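Trirken Flooring — Frequently asked questions

Last updated 6/24/23

Quick answers to the stuff we get asked most. If yours isn't on the list, ring the shop or drop in, the Prelport showroom is the one with the samples you can walk on.

Do you do free samples?
Yes. Up to 2 per household, any range. Cut pieces, not full boards. Posted second class so allow a few days.

Can I get more than 2?
You can, small charge, refunded if you go on to order. Bring the receipt.

What's the difference between Pala and Sima?
Pala is our laminate. Click together, cheaper, fine for bedrooms and hallways. Sima is real oak on a ply base — costs more, can be sanded once, maybe twice if whoever does it is careful. They look similar in the pale colours. Underfoot they don't feel the same at all, so try both.

Can I put Pala in a bathroom?
We'd say no. Downstairs loo, ok if you seal round the edges and mop up splashes. Not a family bathroom with a shower in daily use. The warranty won't cover swelling.

And Sima?
No. Wood and steam don't mix.

How long do the boards need to sit before fitting?
Pala two days, Sima three. In the room they're going in, flat, boxes shut, heating at whatever you normally have it on. Not in the garage. Not stood on end in the hall. We get a lot of calls in August from people who left them in a conservatory.

Which way should the boards run?
Usual advice is along the longest wall, or towards the main window. Over floorboards, go across them. Otherwise it's up to you. Running them across a narrow room can make it feel wider, some people like that and some can't stand it.

How much extra should I order?
Add a tenth for a plain square room. More if you've got a bay window or a chimney breast, or alcoves either side. Full unopened packs can come back within 27 days, so over-order if in doubt.

Do I need underlay?
Yes, unless it's glued down. Flats usually need the acoustic sort, check your lease before you buy becuase some of them name a rating.

Is underfloor heating ok?
Water systems fine with both. Electric mats fine with Pala, ask us first about Sima. Turn it off before fitting and bring it back up slowly over a week.

Do you fit?
Within Prelport and the villages round it. Further out we can pass on a number, but the job is then between you and them.

Will you take up the old carpet?
We will, for a charge. Tell us when you book, not on the morning. Tiles we don't touch.

What about delivery?
Free over £200. Under that it's a flat fee, shown at checkout. Kerbside only — the driver can't carry packs upstairs, please don't ask him to. Check the boxes before you sign.

Do you take a deposit?
£100 on fitting jobs, comes off the final bill. Nothing up front for supply only, you just pay when you order.

Can I steam mop it?
Please don't. Slightly damp cloth, well wrung out. No wax or polish on Pala, it goes cloudy and its a pain to shift.

My boards have started to gap. Is that a fault?
Small gaps in winter are normal with Sima and mostly close up again by summer. Gaps in Pala usualy mean a joint wasn't knocked in properly. Send us a photo and your order number and we'll have a look.
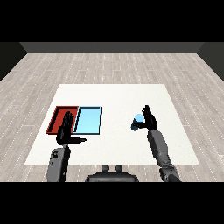

How big a gap should I leave round the walls?
Ten millimetres all the way round, including pipes and door frames. Skirting or beading covers it. Take the spacers out before the skirting goes on.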